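Hiltora Temperature Logger: User Manual

Section 3. Setting up the logger in a vaccine refrigerator

This section applies to the first installation of the Hiltora logger and to any later installation after the unit has been moved to another refrigerator. It should be read by the person responsible for vaccine storage at the site and by at least one colleague who will act in that person's absence.

The logger records temperature only. It does not control the refrigerator, and it does not replace the twice-daily manual check required under your clinic's storage policy.

3.1 Before you begin

Confirm that you have the following:

- the logger and its probe
- the probe bottle, empty, with cap
- the wall bracket and adhesive pads
- the cable to connect the logger to a computer
- the installation record at the back of this manual

The refrigerator must have been running for a full day with the door kept closed as far as practicable. Do not place vaccines in a new or recently serviced refrigerator until the logger has shown stable readings within the range set by your health authority.

CAUTION: Do not install the logger in a domestic bar refrigerator. The readings may be accurate, but the refrigerator itself is not suitable for vaccine storage.

3.2 Preparing the probe

1. Fill the probe bottle with 400 mL of clean tap water. Leave the small air space at the top.
2. Push the probe through the seal in the cap until the collar sits flat.
3. Screw the cap on by hand. Do not use a tool.
4. Wipe the outside of the bottle dry and check the seal for leaks by tilting the bottle over a sink.
5. Place the bottle on the middle shelf, clear of the back wall and the cold air outlet.

Note: The water slows the probe's response so that short door openings do not set off the alarm. An air probe may be used as well, but its readings must be entered on a separate record.

3.3 Mounting the display

1. Choose a position on the outside of the refrigerator, at eye level, on the hinge side of the door.
2. Clean the surface and allow it to dry.
3. Fix the bracket with the adhesive pads supplied and press firmly.
4. Run the probe lead along the hinge side and through the door seal. The lead is flat at this point and must not be twisted.
5. Close the door and check the seal along its whole length. If a sheet of paper slides out freely next to the lead, reposition the lead and test again.

CAUTION: Do not drill into the refrigerator cabinet. Refrigerant lines may be damaged and the manufacturer's warranty may be affected.

3.4 Starting the record

1. Hold the green button until the display shows READY.
2. Set the date and time. Use local time and correct it when daylight saving begins or ends.
3. Enter the upper and lower alarm limits given in your clinic's storage policy. Both limits must be read back aloud by a second staff member.
4. Press the green button once. The display shows REC and the first reading appears.
5. Write the start time, the first reading and both sets of initials on the installation record.

The logger holds 700 readings. When the memory is nearly full, the display shows a flashing bar — download the record at the next opportunity. Once the memory is full, the oldest readings are overwritten and cannot be recovered.

3.5 Testing the alarm

1. With the refrigerator empty of vaccines, lift the probe bottle out and stand it on a bench at room temperature.
2. Wait for the audible alarm. This may take some time, depending on the room.
3. Press the grey button to silence the alarm. The red light remains on until the temperature returns to the set range.
4. Return the bottle to the middle shelf and close the door.
5. Record the result. Mark these readings as a test so that they are not later mistaken for a cold chain breach.

If the alarm does not sound, replace both batteries and repeat the test. If it fails again, withdraw the logger from use and contact Pumach Support.

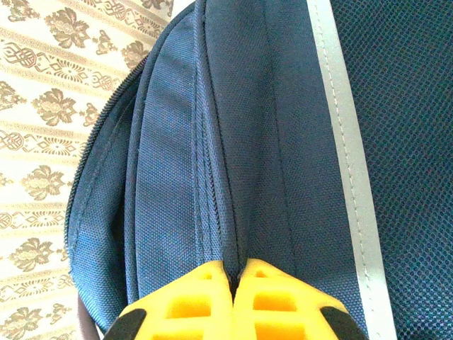
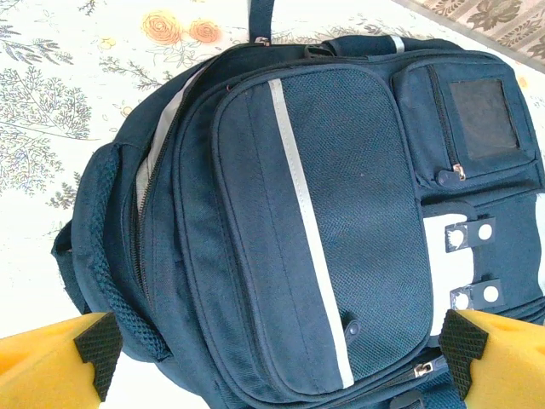
3.6 Responding to an alarm in service

1. Do not discard any vaccine. Isolate the affected stock, label it "Do not use" and keep it under refrigeration.
2. Note the current, minimum and maximum temperatures before resetting anything.
3. Download the record and save a copy under the name of the refrigerator.
4. Report the event to your immunisation program office and follow its advice. A decision to keep or discard stock must come from that office.

Note: Resetting the minimum and maximum before they are written down is the most common error reported to us. The downloaded record will still show the event, but the delay in finding it may hold up the decision on your stock.

3.7 Contacts and changes to this section

Technical questions should be directed to Lesego Mabaso, Pumach Support. Requests for printed copies or large-print versions may be sent to Nerea Tejada at the same office.

This section was revised in November. Step 3 of 3.4 now requires a second staff member. Sites holding the earlier version should remove it from the folder kept beside the refrigerator.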